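Drovari Community Help > Workplace and Staffing > Moving dishroom staff to recording work

How should hours and quotas be set when dishroom staff move to gripper recording?

Posted by fenddale_shiftlead

I run the afternoon shift at the Fenddale site. Until September we had a conventional dishroom crew, paid hourly, with no individual output target. The new sorting cell now takes flatware off the belt, and part of the crew has been reassigned to record demonstrations for the next version of it. They work with a pair of hand-held grippers, one in each hand, and repeat small kitchen tasks. The current task family is utensils and utensil baskets on a cloth-covered table.

The contract with Drovari is written in accepted episodes. The first block is 3,000. Our manager divided that by staff and days and posted the result as a daily number per person. In the first pay period one person delivered 439 accepted episodes and another, working the same hours, delivered fewer than half as many. Both are competent. The slower one was assigned mostly baskets with mixed contents, chopsticks and forks together, where the basket can shift when something is pulled out.

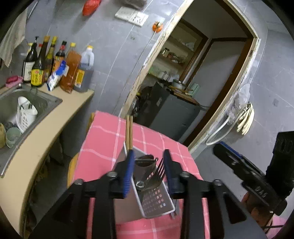
What I need to know

Is a flat daily count normal for this kind of work, or should it be weighted by task?

Do you count setup and reset as paid working time? Our timesheet only has codes for "recording" and "break." Putting the objects back between episodes falls into neither.

Two people report sore thumbs and forearms by the end of the shift. The old dishroom assessment covered lifting and wet floors, nothing about grip. Does it need to be redone?

Last, what do you tell a crew that asks whether they are recording themselves out of a job? I have been avoiding it.

3 replies

cotley_floor_ops

We went through the same change at Cotley a year before you. I will take your points in order.

A flat count is common and it is a bad measure. It pushes people toward the easy objects and toward rushing the release at the end of the episode, and those episodes get rejected in review. We dropped it after the first 1,000. Our current scheme has two parts: hourly pay at the old dishroom rate or better, and a planning number per task sheet that belongs to the shift as a whole. No individual names on the board. Rejection rate is tracked per task, so when a task goes bad we look at the task first.

For weighting, we time 4 people on a new task sheet before it is released and use the median. It takes most of a morning. Do not let the office estimate it from the description. "Take chopsticks out of holder" and "take fork out of holder" look identical on paper and do not take the same time.

Reset is working time. Add a code for it. On ours, reset and setup together came to more than anyone in the office expected, and once it was visible the daily plan came down without an argument.
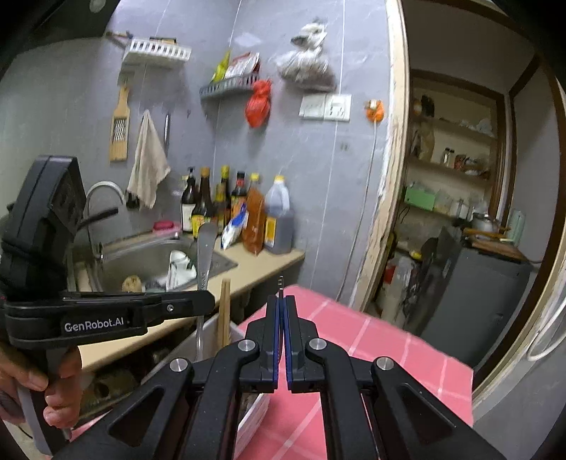
The risk assessment does need to be redone, and as a separate document from the dishroom one. Lifting is a minor item now. The main items are sustained grip, wrist angle and standing reach. Look at what each hand does between actions. When one tool is working with its fingers nearly closed, the other is still being carried, with the fingers of the holding hand wrapped around the grip handle and the whole upper housing standing above them. That hand is loaded even when its gripper is doing nothing useful. People coming from dishroom work tend not to report it, as they are used to heavier loads. We set a limit on continuous recording, with both tools put down on the table at the end of each run. Ask the crew how long the run should be. Ours asked for shorter runs than we had proposed, and throughput did not drop.

Table height matters more than the cloth, the lighting or anything else on the setup sheet. One fixed height for a crew of mixed stature will give you complaints from both ends. We have two tables at different heights and people choose.

The other thing to settle early is who can stop a task. Under the old arrangement anyone could stop the belt. In recording there is no belt, so people assumed they had to finish the sheet even when the instructions made no sense. 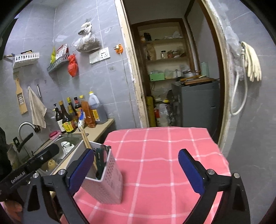 We wrote it down in one line: any operator can suspend a task sheet, and the shift lead has to respond before it is used again. Most suspensions are for dull reasons such as a missing object or an instruction that can be read two ways. The reviewers at Uniyal get a copy, and they have rewritten several sheets from those notes.

On the last question, tell them what the contract says. At Cotley it says the recording block has an end, and that the dishroom headcount will not go back to what it was. We told the crew both facts in the same meeting. Some moved to maintaining the cell and some stayed on recording. Two left. It was not a pleasant meeting, but the rumors before it were worse.

belt_side_tech

Agree on the hourly pay. One addition from the maintenance side: make sure the people recording are allowed to see the cell run. Ours were moved to another building and never saw which items it dropped. When we brought them over they picked out two bad basket orientations in the first hour, and those went on the next task sheets.

Also check the job titles. If the title on the payroll is still "dishroom attendant," the recording experience will not show up anywhere when they apply for the cell operator posts. Fixing that took one form at our place.

nightshift_42

we just get a number and do the number. no idea about the rest. stretch your hands

fenddale_shiftlead

Thanks. Reset code is being added to the timesheet and the per-person board has come down. Manager has agreed to timing each task sheet but wants to use two people for it. I have asked for the contract end date in writing and will hold the meeting when I have it.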